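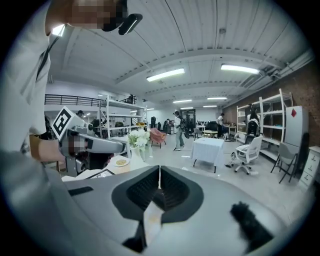
1/ Notes on ivory supports in portrait miniatures, and why the sheet matters more to condition than the paint does. Prompted by a batch of 62 I have been cataloguing for the Relcombe sale in May.

2/ Ivory replaced vellum in Britain during the eighteenth century. Early sheets were fairly thick and the ovals small. As sawing improved the sheets got thinner and larger, and the painters used the translucency, leaving bare ground to do the work in the flesh tones.

3/ Watercolour does not sit well on ivory. The surface is greasy and close-grained, so it was degreased and then rubbed down with fine pumice. Where that step was skimped, the paint lifts in small flakes, usually in the darks, where there is most gum.

4/ Most of the losses I record are in coats and backgrounds. Faces survive better because the layers are thin. They fade instead. Carmine goes first, which is why so many sitters look unwell.

5/ To check for fading, look at the edge that has been under the bezel. If a pink strip survives there and the cheek is grey, the colour has gone. Only do this if the case is already open. Do not open a case to find out.

6/ Warping. Ivory takes up moisture and moves more in one direction than the other. A thin sheet glued flat to card cannot move, so it splits along the grain, normally top to bottom. Larger rectangular pieces after 1800 are worst for this.

7/ Of the 62, 3 have full-length splits. All 3 were laid down on card with the glue applied over the whole back. The ones held by a few spots of glue at the edge have bowed slightly but are whole.

8/ Glass. Droplets or a white bloom on the inside usually mean the glass itself is breaking down. The residue is alkaline and will mark the paint if it drops. It is often catalogued as "mould to glass". Mould is fluffy or branching under a lens; glass bloom is beads or fine crystals.

9/ Replacement glass is common and lowers the price very little. A replaced case lowers it more. Look for a bezel that does not meet the back evenly, or an aperture that cuts into a signature.

10/ Signatures: usually a cursive initial low on one side, sometimes scratched, sometimes in a colour close to the background. Raking light finds more of them than magnification. An inscription on the backing card is evidence for the card only. Cards get swapped.

11/ One lot has been listed twice before as "Danus, 1790s". The attribution comes from a trade label in the case lid. The hatching on the face is long and diagonal, and the two signed Danus pieces at Taldale are stippled throughout. I have put "English School".

12/ On estimates: that same lot made 3,000 under the old attribution. I would not expect it to do so again.

13/ Storage, as I am asked often. Flat, dark, steady humidity, not in a bank vault and not on a chimney breast. Silica gel in a sealed box will over-dry the sheet if it has not been conditioned first.

14/ Legal position: ivory items now need checking before any sale, and the rules for miniatures depend on age and size. Measure the visible painted surface and the whole sheet, and write both down.

15/ The Wong handlist is still the best source for case makers. The index is poor, so search by hallmark and not by name. Part two of this thread will cover enamels.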